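Gripper lost position mid-cycle, box pulled over

tallow_end
Posting this in Faults because I'd like other opinions before we run again. We have a two-finger gripper on the arm in the Prellesby workshop, on the carton handling job for Prestora. On Thursday it closed on the side of an open carton, reported a good grip, started the lift and then the fingers opened by themselves. The carton went over and took two others with it. No one was near the table and nothing got broken, but the controller showed no fault at all. It carried on to the next pick as if it was holding something.

Log says force at 70 per cent, position reached, then a position reading of zero for 3 cycles, then normal again. Firmware is the one it came with.

mossop
Zero for 3 cycles and then normal is a connection dropping out. Check the gripper cable where it bends most. On ours it was the connector at the wrist. You could make it happen by wiggling it by hand.

Pirzada
Could be, but a dropped signal shouldn't open the fingers. Ours hold where they are if comms go. What is your loss-of-signal setting? If it's set to "return to home" and home is open, then the gripper did what it was told.

tallow_end
Checked. It is set to return to home, and home is open. I didn't set it and it's not in the handover notes. Changed it to hold.

dunnock7
I'd be careful with hold as a fix. You've stopped it dropping the box but the arm will still move with a gripper it can't hear from. The arm should stop as well. Until that's sorted I wouldn't have anybody inside the barrier with it powered.

mossop
Agree about stopping the arm, disagree that it's the main thing. Find the bad cable first. All the settings do is change what happens when it fails.

dunnock7
Cables fail. You'll replace this one and in 100 shifts there'll be another. The stop needs to work whatever the cable does.

Pirzada
Both, surely. Stop on signal loss is one input on most controllers. Malari have a note on wiring it up in their integrator pack, page 3 if I remember right.

tallow_end
Wired the stop in this morning. Pulled the gripper plug on purpose five times with the arm moving slowly and it stopped each time. Then I moved the arm through its full reach by hand with the log running and got the zero reading twice, both with the wrist turned right over. So mossop was right about the connector, or the length of cable just behind it. New cable is 899 from the supplier with the connectors fitted, which seems a lot. I might only re-terminate this one.

Wrist view on the carton job, folded pieces on the left and the open box on the right: 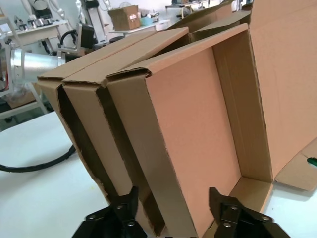

mossop: Don't re-terminate it. If the break is in the length behind the connector you'll be doing the same job again in a month, and you won't know which end let go.

tallow_end
Fair. I'd still like to see which end it is, so I'll cut the old one up once the new one is on. Order went in on 3rd September and they say a week.

dunnock7
Are you running in the meantime?

tallow_end
No. Locked off at the isolator.

Pirzada
Can you put the log up when you get a minute? I want to compare the force reading just before the zero. Ours dips slightly before it drops out and I've never worked out why.

tallow_end
Will do tomorrow.

Contact the moderators | Forum rules | Copyright remains with the posters | Back to top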